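로봇 소프트웨어 게시판 > 경로계획/제어
제목: 주방 장면에서 시작 자세가 선반 쪽이면 플래너가 계속 실패합니다

작성자: 늦은커밋
2022년 8월 8일 월요일

시뮬레이터는 Allel이고 플래너는 Wutine입니다. 둘 다 최신 안정 버전이고 소스 수정은 안 했습니다. 장면은 Cedden 주방 세트에서 가져왔습니다.

과제는 단순합니다. 팔이 임의의 시작 자세에서 출발해서 조리대 위 커피머신 앞까지 그리퍼를 가져가고, 정해진 접근 자세에서 멈추면 성공입니다. 물체를 잡지는 않습니다. 접근 자세는 커피머신 좌표계 기준으로 고정해 두었고 역기구학 해가 있는 것도 확인했습니다.

문제는 시작 자세입니다. 그리퍼가 조리대 높이 근처에서 출발하면 잘 되는데, 위쪽 선반 가까이에서 출발하면 거의 실패합니다. 로그에는 START_STATE_INVALID가 대부분이고 나머지는 시간 초과입니다. 시간 제한은 410ms로 두었습니다.

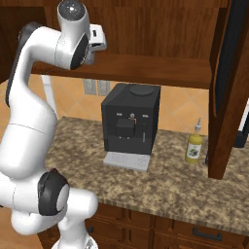
시작 자세를 손으로 조금씩 바꿔 가며 20번 돌려 봤는데 규칙이 잘 안 보입니다. 관절 하나를 살짝만 틀어도 통과할 때가 있고, 더 많이 틀었는데 다시 막힐 때도 있습니다. 충돌 여유는 기본값 그대로입니다.

찾아본 것은 이렇습니다.

- 관절 한계: 전부 범위 안입니다.
- 자기 충돌: 꺼도 결과가 같습니다.
- 시드: 712로 고정했고, 바꿔도 START_STATE_INVALID는 그대로 나옵니다.
- 시간 제한: 늘리면 시간 초과는 줄어드는데 시작 상태 오류는 안 줄어듭니다.

선반 충돌 모델을 통째로 끄면 전부 통과합니다. 그런데 그렇게 나온 경로를 재생하면 손목이 나무판을 뚫고 내려옵니다. 선반을 끄지 않고 해결할 방법이 있을까요?

답글 1
작성자: 볼록껍질

볼록 껍질 문제로 보입니다. Cedden 세트의 상부장은 렌더링 메시와 충돌 메시가 따로 있는데, 충돌 메시를 볼록 껍질 하나로 감싼 판본이 있습니다. 그러면 선반과 뒤판, 옆판이 한 덩어리가 되고 그 사이 빈 공간도 속이 찬 것으로 취급됩니다. 화면에서는 그리퍼가 선반 앞쪽 허공에 있는 것 같아도 충돌 검사기는 덩어리 안에 있다고 봅니다.

Allel 뷰어에서 충돌 형상 표시를 켜 보세요. 렌더링만 보고 판단하면 계속 헷갈립니다.

답글 2
작성자: 늦은커밋

켜 봤습니다. 말씀대로 상부장이 통짜로 나옵니다. 오른쪽의 키 큰 옆판까지 같은 덩어리에 들어가 있습니다. 조리대는 별도 상자로 제대로 되어 있고요.

그런데 이것만으로 시간 초과까지 설명이 되나요? 시작 상태가 유효하다고 나온 경우에도 제한 시간 안에 못 푸는 일이 있습니다.

답글 3
작성자: 볼록껍질

덩어리가 크면 자유 공간이 줄어듭니다. 시작점이 덩어리 표면에 바짝 붙어 있으면 샘플을 뽑아도 첫 연결이 잘 안 됩니다. 유효하지만 빠져나가기 힘든 상태입니다. 메시부터 고치고 시간 초과가 남는지 보세요.

답글 4
작성자: 삼번관절

저는 메시를 고치기 전에 시작 상태 보정을 먼저 켜 보라고 하고 싶습니다. Wutine에 start_repair 옵션이 있습니다. 시작 상태가 충돌이면 주변에서 가장 가까운 유효 자세를 찾아 거기서부터 계획하고, 원래 자세에서 거기까지는 직선 보간으로 이어 줍니다. 설정 한 줄입니다.

start_repair: true
repair_radius: 0.05

반경 단위는 라디안입니다. 저희 쪽은 이걸로 비슷한 문제를 넘겼습니다.

답글 5
작성자: 볼록껍질

그건 반대합니다. 보정 구간은 충돌 검사를 안 하거나, 해도 여유를 0으로 놓고 합니다. 지금처럼 충돌 모델이 틀린 상황에서는 어느 방향으로 빠져나오든 플래너 입장에서는 다 같은 충돌이고, 진짜 선반이 어디 있는지도 모릅니다. 아래에서 올라와 멈춘 팔이 위로 빠져나가는 경로가 나올 수도 있습니다. 시뮬레이터에서야 다시 돌리면 되지만 같은 설정을 실기에 옮기는 사람이 꼭 있습니다.

답글 6
작성자: 삼번관절

원글은 시뮬레이터 이야기입니다. 그리고 반경이 0.05면 끝단이 움직이는 거리도 얼마 안 됩니다. 메시를 다시 분해하려면 자산 파이프라인을 다시 돌려야 하는데 그게 더 번거롭습니다.

답글 7
작성자: Hauke Meinecke

번역기를 써서 씁니다. 어색해도 이해 바랍니다.

두 분 이야기는 서로 다른 오류에 대한 것 같습니다. start_repair는 센서 잡음이나 엔코더 오차로 시작 자세가 표면 안쪽에 조금 들어갔을 때 쓰는 기능입니다. 형상이 틀린 경우를 위해 만든 것이 아닙니다. 시작점이 덩어리 안쪽 깊이 있으면 반경 0.05 안에 유효 자세가 없고, 그러면 보정도 실패합니다. 원글에 나온 불규칙한 결과는 여기서 생기는 것이 아닌지 의심됩니다. 어떤 자세는 표면 바로 옆이고 어떤 자세는 안쪽 깊은 곳입니다. 관절 각도를 많이 바꿨다고 해서 표면에서 멀어지는 것은 아닙니다.

침투 깊이를 출력해 보면 바로 구분됩니다. 검사 함수에 report_depth 인자를 주면 됩니다.

답글 8
작성자: 늦은커밋

깊이를 찍어 봤습니다. 실패한 자세는 전부 상부장 덩어리와 겹치고, 깊이는 자세마다 많이 다릅니다. 얕은 것은 그리퍼만 걸리고, 깊은 것은 손목 링크까지 들어가 있습니다. 팔꿈치 쪽은 한 번도 안 걸렸습니다.

start_repair도 켜 봤습니다. 얕은 것은 통과하고 깊은 것은 그대로 실패합니다. Hauke 님 말씀과 맞습니다. 통과한 것 중 하나는 재생해 보니 그리퍼가 먼저 선반 쪽으로 밀렸다가 내려옵니다. 쓰고 싶은 동작은 아닙니다.

메시를 다시 분해하기로 했습니다. 도구는 뭘 쓰시나요?

답글 9
작성자: 새벽빌드

Abdelaziz 써 보세요. 메시를 볼록 조각으로 나눠서 Allel 형식으로 바로 내보냅니다. 다만 기본값으로 돌리면 조각이 너무 많이 나옵니다. 상부장처럼 판으로만 된 물체는 그냥 상자를 손으로 배치하는 편이 빠르고 검사도 빠릅니다. 선반, 뒤판, 옆판을 각각 상자로 두면 끝입니다.

커피머신은 얘기가 다릅니다. 앞면에 스팀 노즐처럼 가는 부품이 있으면 상자로는 접근 자세가 막힙니다. 그건 분해 도구를 쓰는 게 낫습니다.

답글 10
작성자: 삼번관절

손으로 배치하면 장면이 바뀔 때마다 다시 해야 합니다. 주방이 하나면 괜찮지만 세트 전체를 쓰면 답이 없습니다. 저는 자동 분해를 하고 조각 수 상한만 걸어 둡니다. 조금 느려도 사람 손이 안 들어가는 쪽이 낫습니다.

답글 11
작성자: 새벽빌드

세트 전체를 쓰는지부터 물어봐야 할 것 같은데요. 원글에는 장면 하나만 나옵니다.

답글 12
작성자: 늦은커밋

지금은 장면 하나입니다. 여기서 2,000개 에피소드를 뽑아 모방학습 정책의 초기 데이터로 쓸 계획입니다. 플래너를 전문가로 두고 궤적을 만드는 식입니다. 다음 단계에서 다른 주방을 추가할지는 아직 안 정했습니다.

답글 13
작성자: 볼록껍질

그 용도면 더더욱 보정은 끄세요. 정책이 선반 쪽으로 한 번 밀리는 동작까지 배웁니다.

그리고 시작 자세 샘플링도 봐야 합니다. 무효 자세를 그냥 버리고 다시 뽑으면 선반 근처 데이터가 거의 안 남습니다. 나중에 평가할 때 팔이 위쪽에 있으면 정책이 이상하게 굴고, 그때 가서 데이터 탓인지 학습 탓인지 가리기 어렵습니다. 버린 자세도 이유와 같이 기록해 두세요.

답글 14
작성자: 삼번관절

데이터 생성용이라면 보정을 끄는 데는 동의합니다. 단발 과제인 줄 알았습니다. 자동 분해 쪽 의견은 그대로입니다.

답글 15
작성자: Darragh Kavanagh

Cedden 자산을 관리하고 있습니다. 통짜 껍질은 5월 판본에 들어간 변경 때문입니다. 로딩 시간을 줄이려고 가구류를 단일 껍질로 바꿨는데, 열린 선반이 있는 가구까지 같이 바뀌었습니다. 저희 실수입니다.

이전 방식의 충돌 메시가 저장소의 collision_parts 폴더에 남아 있습니다. 장면 파일에서 상부장의 collision 경로만 그쪽으로 바꾸면 됩니다. 판 단위로 나뉜 것이라 손으로 배치한 상자와 결과가 거의 같을 것입니다. 조리대와 하부장은 건드릴 필요 없습니다.

외곽 치수는 렌더링 메시와 맞춰 두었습니다. 다만 충돌 여유를 기본값보다 크게 잡으면 선반 바로 앞 자세는 다시 막힐 수 있습니다.

답글 16
작성자: 늦은커밋

경로를 바꾸고 같은 자세 20개를 다시 돌렸습니다. 시드와 제한 시간은 그대로고 start_repair는 껐습니다.

START_STATE_INVALID는 하나 남았습니다. 충돌 형상을 켜고 보니 그리퍼 모서리가 선반판과 정말로 겹쳐 있어서 이건 제가 자세를 잘못 준 것입니다. 시간 초과는 두 개입니다. 둘 다 손목이 선반 위쪽에서 출발해 앞으로 나왔다가 내려와야 하는 경우입니다.

재생했을 때 나무판을 뚫는 경로는 없었습니다.

답글 17
작성자: Hauke Meinecke

남은 두 개는 목표 쪽에서도 트리를 키우면 풀릴 가능성이 있습니다. Wutine 기본 플래너는 단방향입니다. planner: bidirectional로 바꾸고 410ms에서 다시 해 보십시오. 접근 자세가 하나로 고정되어 있으니 조건은 맞습니다.

단방향을 유지해야 하면 선반 앞쪽에 중간 자세를 하나 두고 두 구간으로 나누는 방법도 있습니다. 저는 학습용 데이터에는 이 방법을 권하지 않습니다. 모든 궤적이 같은 점을 지나게 됩니다.

답글 18
작성자: 늦은커밋

양방향으로 바꾸니 두 개 다 풀립니다. 경로가 조금 지저분해져서 후처리 단축을 켰습니다. 단축 단계에서도 충돌 검사를 하는지는 소스에서 확인했고, 합니다.

샘플링은 볼록껍질 님 말씀대로 버린 자세와 사유를 남기도록 고쳤습니다. 커피머신 메시는 아직 손을 안 댔습니다. 접근 자세까지는 문제가 없는데, 나중에 노브를 돌리는 과제를 붙이게 되면 Abdelaziz로 다시 만들 생각입니다.

답글 19
작성자: 새벽빌드

노브 과제로 가면 같은 조리대에 있는 노란 소스통도 확인하세요. 그쪽으로 팔을 크게 돌리는 경로가 나오면 건드립니다. 고정 물체로 등록되어 있으면 플래너는 피하는데, 동적 물체로만 있으면 계획 장면에 안 들어가는 경우가 있습니다.

답글 20
작성자: 늦은커밋

확인했더니 동적 물체로만 들어가 있습니다. 계획 장면에 따로 추가하겠습니다.

답글 21
작성자: Darragh Kavanagh

다음 판본에서 열린 선반이 있는 가구는 판 단위 충돌 메시를 기본으로 되돌립니다. 변경 기록에 이 글 주소를 적어 두었습니다. 다른 가구에서도 같은 증상이 보이면 장면 이름과 가구 이름을 이 아래에 남겨 주세요.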